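Jaltomon J2 Parallel Gripper (pair) | Osthorpe Robot Parts & Bench Gear

Grippers > Parallel jaw > Two-finger, slim
In stock, usually leaves us by Thursday
Price: $1,688 the pair, mounting plates included

Precious Calimlim here, I do most of the bench testing at Osthorpe. We only put a gripper on the site after I've had it bolted to our own arms for a good while, and the J2 has been on both of them since August. I like it a lot! I also have a couple of gripes, so keep reading before you hit the order button.

First thing you'll notice is how narrow the fingers are. I was using the Henríquez wide-jaw before (still on the site, still a good gripper for boxes and bottles), and with that one I was forever bumping the sides of whatever I was reaching into. The J2 gets down into tight places so much more easily. My regular test is a dish rack and a roll of tape, which sounds silly until you try it. Tape is round, it's low, it slides, and the rods of the rack sit right where your fingertips want to go.
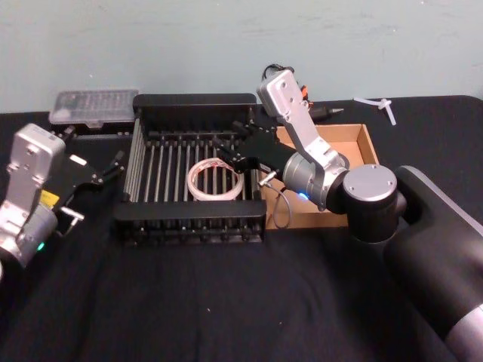
I run everything by hand control first, some 300 grabs over a couple of weeks, and only then let a program have a go. Coming in from the side with the jaws nearly shut and opening late worked best for me. Coming straight down with the jaws wide was my worst habit, and it took me ages to drop it (sorry, fingertips).

The pads are the first gripe. They're a bit slick out of the bag. I swapped mine for the Ustley grippy pads, which go on with the same screws, and I haven't gone back. If you're mostly handling cardboard you can leave the stock ones on.

Second gripe: the cable. It leaves the gripper low on the body and it's longer than it needs to be, so leave a loose loop at the wrist and run the arm slowly through its whole range before you do anything fun. Tharun Pai in our shipping room will make you up a shorter one if you put a note on the order. He's quick about it, too. 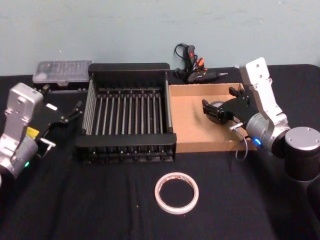
Reaching over a low wall is where the slim body really pays off, by the way. I can get the fingers down near a corner of a shallow box without the wrist having to do anything weird, and with two arms on one table that matters, you need all the elbow room you can get!

Would I buy it for heavy stuff? No, get the Henríquez. For small, flat, awkward things on a bench, this is the one I reach for.

What you get
2 grippers
2 mounting plates with screws
Stock pads, fitted
Cables (tell us if you want them short)

Spare pads: pack of 10, sold separately
Ustley grippy pads: see Accessories

Questions about fit? Send us your arm model and a photo of the wrist flange and I'll get back to you.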